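Posts by Américo Rebelo
September, 7:40 in the evening
Print this page | E-mail this page

1/ Our student club at Urier has entered the household task in the Claltness competition. We are a small team, and for most of us it is the first year with robots. I will write here how the work is going, so that next year's team can find it.

2/ Everything we do is in simulation for now. The robot is called Nina. She has two arms, and the rooms change from one run to the next: other walls, other floor, other furniture. The competition gives us 300 rooms for practice and keeps the rest secret.

3/ The first thing I learned is that the view from the wrist is very different from the view from the head. From the wrist you see your two fingers and a piece of whatever surface is under them, and you must guess the rest.
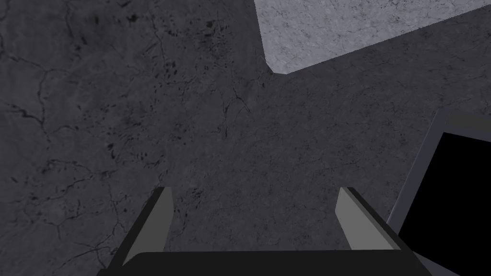
4/ For this reason we decided that the arm must not move fast in the last part of the approach. Before, our program used the same speed for the whole way. Now it slows down when the fingers come near, and our score in the practice rooms is better.

5/ The stone textures gave us trouble for two weeks. Our detector liked the veins in the marble very much and reported them as edges of objects. I was sure the mistake was in my code and I rewrote it two times. Then I trained again with 2000 more pictures of bare surfaces, and most of the false edges went away.

6/ A word about teleoperation. Each student must drive Nina by hand before writing any code for her. I was against this rule at first and I thought it was a waste of the evening. I have changed my mind. After one hour with the controllers you understand why a wrist cannot turn the way you want.

7/ We have recorded some 900 runs until now, and 208 of them are with pots. The pot is the object I would choose if I could practice only one. The body is round, so a small error in the angle becomes a big one, and it is better to go for the handle.

8/ The other question is what the free arm should do while the first one is busy. We keep it open and a little high. Our older version put it down beside the body, and then it needed too much time to come back when the task asked for two hands.
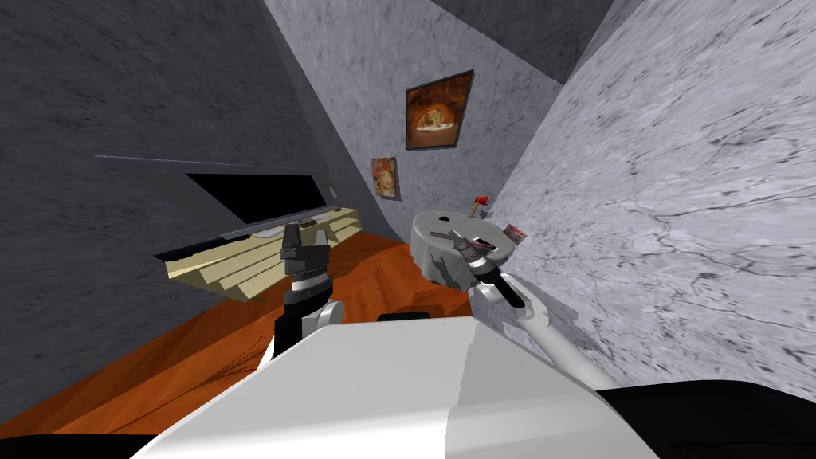 9/ Clulholm wrote under my last post that their team lets the free arm follow the working one at a fixed distance, and that this saved them many seconds in each run. They also asked if we plan separately for each arm or for both together.

10/ Thank you for the question. We plan separately, and afterwards we check for collisions. It is the simple way and I know it is not the best. To plan for both together was too slow on the computer we have in the club room. I will try the fixed distance this month and write the result here.

11/ Still on my list: the grip force, which is one value for all objects and should not be; the names of our log files, which only I can read; and a short guide for the new members who join after the holidays.

12/ If you study at Urier and want to try driving Nina, write me a message. You do not need to know programming. Please come with a little patience for the first hour.

Last updated: September, 9:15 in the evening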